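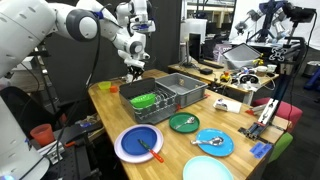

Sivaprasad Namboodiri has shared kitchens for most of his adult life and doubts that the colour of a plate ever got one washed. People leave a blue plate on the side as happily as a white one, he said, and the only difference is that the others know whom to be cross with.

He was responding to the launch in Flornmont of the Jidell table, a scheme that gives everyone in a shared house a plate colour of their own and asks them to clear, rinse and rack it before leaving the kitchen. The firm behind it, Ototance, says the idea will put an end to the pile in the sink. It has been tried in one building so far, Marchetti House, and the results deserve a closer look than the launch leaflet invites.

The kit is simple enough. A household chooses from a list of colours that includes lavender, dark blue, dark green, sky blue and pale mint. It also gets a dish rack and a plain plastic bin, which goes next to the rack and takes whatever has been used and not yet washed. Cutlery is shared. So are bowls, and so is the colander, if the house has one. Anyone who has lived with other people will have spotted the difficulty already. A plate with a known owner is rarely what starts the argument. It is the serving spoon, or the knife somebody used for an onion and laid across two plates on the way out.

Ototance says that 35 residents took part at Marchetti House for 30 days, and that by the end plates were being washed "far sooner" than before. The leaflet doesn't say how much sooner. Asked how washing-up had been timed, the firm said residents had filled in a sheet on the kitchen door. Asked who had filled it in before the kits arrived, so that there was something to compare it with, it said that part had been "based on conversations".

That is a thin basis for a claim now printed on the side of the box. People asked to write down when they wash a plate will probably wash it, at least while the sheet is up. A piece of paper on a door is a good deal cheaper than new crockery, and it wasn't tested without the crockery.

The price may put off some of the people the scheme is meant for. A full kit costs £300, plates included, and replacement plates are sold in packs of 2. Both plates in a pack are the same colour, so a house that breaks one lavender plate and one green plate has to buy two packs. Ototance described this as "a sensible spare".

Search this site Type a word or place Search

The rack is the better half of the idea. It has a tray under the wires, so water doesn't run across the table, and the wires lift out for cleaning. Residents at Marchetti House who spoke to us were kinder about it than about anything else in the kit. One said it was the first rack she had used that would take a big bowl leaning at one end and still leave room for the plates. Another said he would have bought it by itself, had it been for sale by itself. It isn't.

Opinion on the bin was more divided. The leaflet calls it a "waiting place". One resident called it a second sink with no tap. In theory it is emptied every evening by whoever cooked last, and keeps the table clear enough to eat at. In practice, we were told, it was emptied when it was full, and a plate at the bottom of a full bin is nobody's colour until somebody digs it out. The firm says later kits will come with a shallower one.

There was also the matter of small plates. The colours were handed out one to a person, but a small plate in one colour was soon being put on top of a large one in another, a starter on somebody else's dinner, and the leaflet has nothing to say about who washes a stack like that. Two of the residents settled it by washing everything together on alternate nights, which worked well. It is also how a great many households already manage, with whatever plates came out of the cupboard.

None of this makes the kit a bad buy for a house that needs plates anyway. They looked sturdy, the colours are cheerful and a rack that keeps its water to itself is worth having. Our quarrel is with the promise. Ototance told us on 18 March 2023 that it stood by the wording on the box and had no plans to change it before the next run is printed.

A second trial is due to begin in April, again at Marchetti House and with many of the same residents. The firm says it will record washing-up times for a while before any plates are handed out. It has not yet decided whether the sheet on the door will stay.

Houses in Flornmont that want to see a kit laid out can ask at the Marchetti House front desk. Orders are being taken there too, with payment in full on ordering.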